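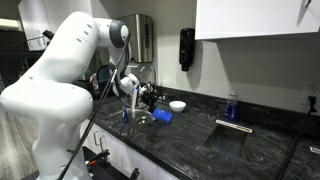 3.2 Sponge handling and sink surroundings in shared kitchens

Shared kitchens differ from family kitchens in one respect that matters for this study: the person who washes up is seldom the person who cleans the sink. In the Prirmont residences each kitchen serves several households, and washing-up materials are either bought in common or left behind by earlier tenants. We therefore treated the sink, its rim and the nearest stretch of countertop as a single zone. The type of sink affects how water moves through this zone. A recessed steel sink set into a dark, marbled countertop, as in Figure 3, has no raised drainboard, so that anything put down beside the basin rests on the same surface used for preparing food. In kitchens with a molded drainboard, by contrast, most of the runoff returns to the basin without reaching the counter.

Figure 3. Recessed steel sink and black marbled countertop.

Residents were asked to keep a washing-up diary for 2 weeks. The diary had one line per wash and asked for the time, the items washed, the tool used (sponge, brush, cloth or hand only) and where the tool was put afterward. Of the residents approached, 117 returned a diary that could be used. Diaries with more than three blank days in a row were left out. Diary keepers were not told that storage of the tool was the main point of interest, although the column was there for them to see and some may have guessed.

Storage place was coded into four groups: in the basin, on the rim or counter, in a holder or dish, and hung up. Two coders, Panya Sitthichai and Leilani Ruiz-Ortega, worked separately and then compared their sheets. Most disagreements came from entries such as "by the tap," which could mean either the rim or a holder fixed near it. These were settled by going back to the floor plan of the kitchen in question. Where the plan did not help, the entry was coded as rim or counter.

The rim or counter was the most common storage place in every building. Holders were present in many kitchens but were often taken up by other things, mainly bottle brushes and bars of soap. Hanging was rare and was limited almost entirely to brushes. Several residents wrote that they moved the sponge out of the basin because they disliked touching it when cold and soaked, and only a small number gave hygiene as a reason. This agrees with the interviews reported in Section 3.1, in which residents talked about smell and feel far more than about germs.

Drying was examined separately. Sponges of a single make were soaked, squeezed once by hand and left in each of the four storage places, then weighed at set intervals on a Clokeck bench scale. Those left flat on the counter lost water more slowly than those standing on edge in an open holder. The underside stayed damp longest, and on counters without a drainboard a ring of water remained under the sponge overnight in most trials. Sponges left in the basin were wetted again by normal use before they could dry, and we were not able to give a drying time for them.

The replacement of sponges followed no schedule. In Luangrath House, where supplies are bought from a common fund, a new pack was opened when somebody complained. In the other buildings residents replaced their own, and the old one was commonly kept for the stove or the floor. This second life causes a problem for any simple count of sponge age, as an old sponge may return to the sink by mistake. Two diaries mention this directly. Residents in one kitchen had begun cutting a corner from each retired sponge – a habit also described in the Rada survey – and reported fewer mix-ups, but the kitchen is too small a case to draw from.

Some limits should be noted. The diaries cover the weeks before term, when the buildings were partly empty, and use of the sinks is heavier from October on. Washing done late at night was probably under-recorded, as entries after midnight are few even in kitchens where the dishes were reported to be clean by morning. The drying trials used new sponges, which hold water differently from worn ones. Finally, room temperature was logged in the corridor outside each kitchen and may have been lower than at the sink itself.

The counter results bear on the advice now posted in the residences, which tells tenants to wring out the sponge after use and says nothing on where to leave it. A revised notice was drafted with Prasert Rattanakul of the housing office. It asks that sponges be stood on edge in the holder and that the holder be kept free of soap. Its effect on storage habits is taken up in Section 4.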